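Plating soft fruit on glazed squares: notes for small kitchens
Workshop and kitchen tips, Codmont pages
Last revised 2024-07-24

Strawberries mark easily, and a marked strawberry on a pale table leaves a stain that is more trouble than the fruit was worth. The notes below cover sorting, holding, the choice of plate and the care of white worktops. They assume a domestic kitchen or a small preparation room.

Preparing the surface

Clear the table completely before the fruit comes out of the fridge. Wipe with warm water and a drop of washing-up liquid, then with a second cloth wrung out in clean water. Dry with a third. Fruit set down on a damp surface picks up water on one side and softens there first.

Avoid scented sprays. The skin of a strawberry is thin and carries the smell of whatever it has touched. If a spray has been used, rinse the surface twice and leave it for 20 minutes before use.

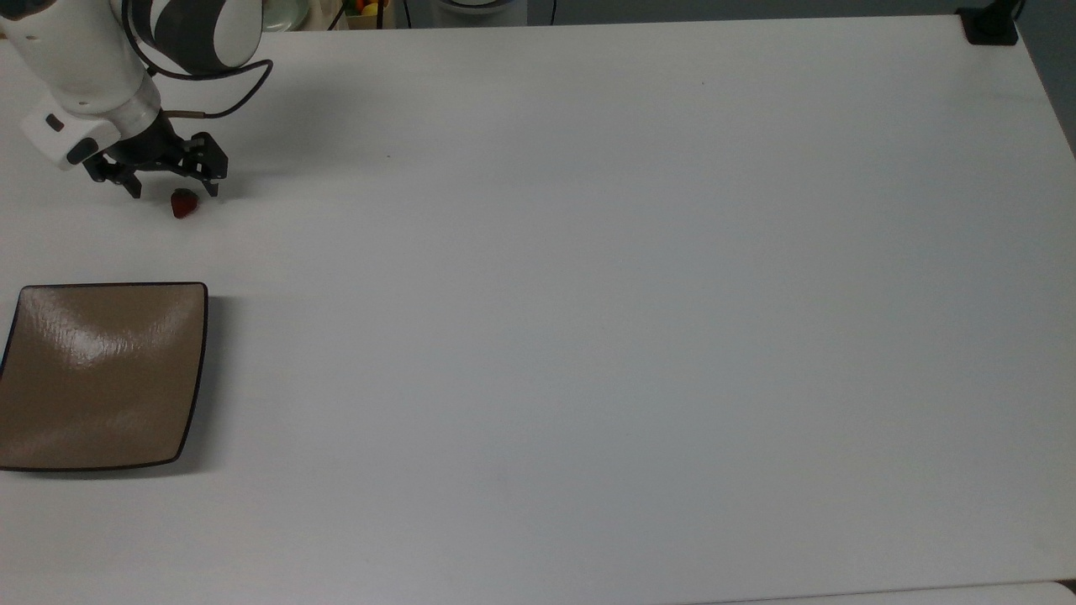 Place fruit singly, with clear space on all sides. Berries that touch will bruise at the point of contact, and a soft one will spoil its neighbour. A punnet of 400 grams needs more table than most people allow for it. If space is short, work in two batches and keep the second chilled.

Sort by firmness first and by size afterwards. Fruit that gives under light pressure goes to a bowl for sauce. Fruit with a broken skin should be eaten at once or thrown away. Do not rinse until just before serving, and leave the hull in place during rinsing so that water does not get into the centre.

Holding and lifting

Grip a berry on two opposite sides at its widest part. Pressure at the tip crushes it, and pressure near the hull tears the shoulder. Open the fingers wider than the fruit, lower them straight down, then close until contact is felt and no further. Lift vertically before moving across. Dragging the fruit even a short way leaves a red line on a white top.

Carry low. A drop from the height of a hand's width is enough to flatten one face.

Choice of plate

Shallow square plates suit soft fruit better than deep bowls, where the weight of the upper layer rests on the lower. A raised edge stops a round berry rolling off while the plate is being carried. Brown and tan glazes hide juice marks between washes and set off red fruit well.

A footed dish is easier to pick up from a flat table, as the fingers can get under the rim. Check the foot for grit before setting it down. Unglazed clay will scratch a painted or coated top, and the scratch then holds dirt. The Jallach range of felt pads comes in a size that fits most small feet; 5 mm discs, evenly spaced, are sufficient.

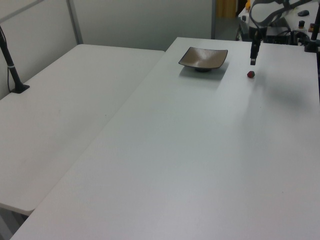

Square dish with upturned corners, set towards the back of the table; small red item to its right.

Where two tables are pushed together, do not work across the join. Tops are seldom at the same height, and a plate bridging the step will rock. Juice also runs into the gap and dries there. Clean joins with a folded card inside a damp cloth, drawn along in one direction.

Stains and scuffs

Fresh juice: blot, do not rub. Cold water first, then a mild detergent.

Dried juice: cover with a wet cloth for six minutes, then blot. Repeat if needed. The Pallatbridge cream cleaner is suitable for sealed tops but dulls gloss finishes.

Grey scuffs: a damp melamine sponge, used lightly. Test at a corner.

Position of the plate

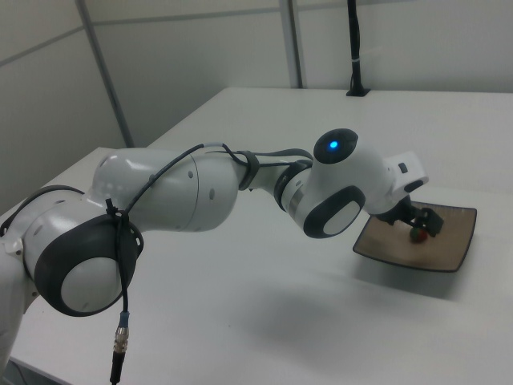

Set the plate before handling any fruit, and leave it where it is. Moving a part-filled plate shifts the contents and undoes the spacing. A plate near the right side of the table, as with the brown one here, leaves the remainder of the surface free for sorting and suits a right-handed worker. Left-handed workers should reverse the layout. Fill from the far edge towards the near one so that the hand does not pass over fruit already placed.

Storage after plating

Cover loosely and chill. Plated fruit should be eaten the same day. For late fruit in September, which tends to be softer, line the plate with one sheet of Nzioka absorbent paper and replace it when it shows colour through.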